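Plarnitz Walking Holidays
Traveller Support: Case Record
Case number: 477-281
Opened: 30/11/2021
Category: Self-guided walks / route notes and navigation file
Product: Brenden Valley Circuit, self-guided, six nights
Handled by: Signe Forsberg, Traveller Support
Priority: Standard
Status: Resolved, monitoring

Summary of issue

The traveller reported that the navigation file supplied for Stage 3 (Brenden to Dosora) did not correspond to the printed route notes. At the second river crossing the printed notes directed walkers left along the embankment, whereas the file continued straight ahead through an orchard to a locked gate. The traveller's party retraced its steps to the road and completed the stage by local bus. A request was made for corrected materials and for reimbursement of the bus fares.

Initial assessment

The booking was checked and the party was confirmed to hold the current edition of the printed notes. The navigation file on the traveller's phone carried the previous season's revision label. The traveller advised that the file had been downloaded from the link in the confirmation email, as instructed, and had not been altered or renamed.

Steps taken

1. Traveller asked to delete the stored route, close the application and download the file again from the same link. Result: previous revision supplied a second time.

2. Traveller asked to download over the hotel's wireless connection in place of mobile data. Result: no change.

3. Link opened by Traveller Support from the office. Result: previous revision supplied. Fault therefore not confined to the traveller's device.

4. Stage 3 file sent to the traveller directly as an email attachment. Result: correct revision displayed, with the embankment path shown from the second crossing. Traveller confirmed receipt before departing for Stage 4.

5. Remaining stages compared against the printed notes. Stages 1, 2, 5 and 6 were found to be consistent. Stage 4 differed only in the position of the picnic area above Dosora, which has no bearing on navigation.
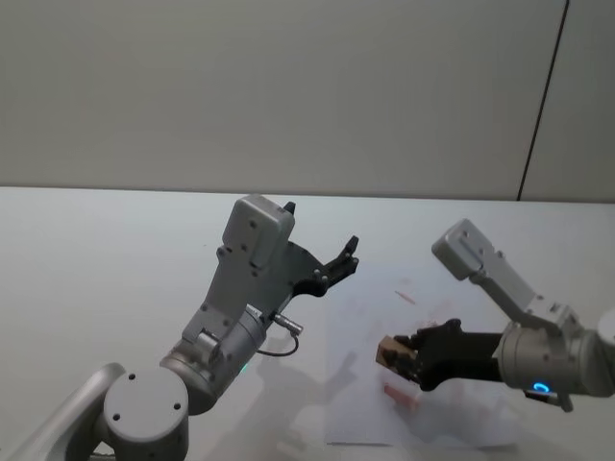 6. Matter referred to the web team with the request that the download link be redirected to the current folder. The web team advised that the link in the confirmation template had been fixed to a dated folder and had not been updated when the route was revised in February.

Cause

The Stage 3 route was revised after the landowner closed the orchard track to walkers. The printed notes and the master navigation file were amended at the same time. The confirmation email template was not amended and continued to direct travellers to the superseded file. The length of the stage is now 17 km, compared with nearly 16 km by the former track.

Resolution

The template has been corrected and the superseded folder withdrawn. Travellers with upcoming departures on the Brenden Valley Circuit have been sent a replacement link and asked to remove any earlier download. Bus fares for the party have been reimbursed in full on presentation of the tickets.

The luggage transfer contractor, Öztürkmen, was notified of the case. No change to transfer times was required, and bags for Stage 3 continue to be delivered to the Dosora guest house by late afternoon.

Advice to travellers

Where the printed notes and the navigation file disagree, the printed notes take precedence. Travellers are asked to check that the revision label on the file matches the one inside the front cover of the notes before setting out, and to telephone the support line if it does not. Closed gates should not be climbed.

Follow-up

Case to remain under monitoring until the next scheduled departure has completed Stage 3. The picnic area marker on Stage 4 will be corrected at the next routine revision.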